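Workshop Tips for the Gripper Team

Collected by Jae-in Lim for the Findosden robotics club. Last updated April 5, 2023.

Finger pads

Wipe the pads with a damp cloth before every session and let them dry on a towel. Dust from the floor gets into the ribs and the grip goes soft. No dish soap, it leaves a film.

If a pad starts to peel, take it all the way off and clean both faces before you glue it back. Clamp it for 5 minutes, then leave it alone until the next day. Spare pads are in the Huvex drawer. Write down what you take.

Squeeze the fingers shut and look at the slot between them. If one side touches first, loosen both screws, square the fingers up and tighten a little at a time, going back and forth.

Table setup

Clear the table first. Wipe up fingerprints and crumbs, and check for sticky spots near the edges where people eat.

Put small things on a plate. An apple on a bare glossy table rolls when you nudge it, and then you are chasing it across the floor in the middle of a run. A small plate with a bit of a rim is enough.

Stick with the same few objects for a whole practice. We use fruit, wooden sticks and anything with an open top that a stick can stand in. Start with the fruit. Sticks are harder, so approach them from the side and close slowly.

Push office chairs well back from the table before you start. Anyone leaning in to watch should keep their sleeves off the work surface.

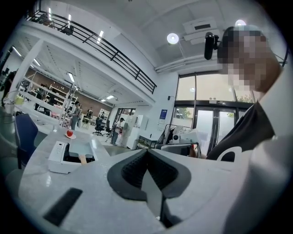
Packing up

Close the fingers before the gripper goes on the shelf. Coil the cables loosely, no tight bends at the plug.

Label every log file with your name and the run number. The Rellik folder holds 1,114 runs now and 11 of them have no name on them. If one is yours, please fix it.

Fruit goes home with somebody or in the compost. Plates get washed.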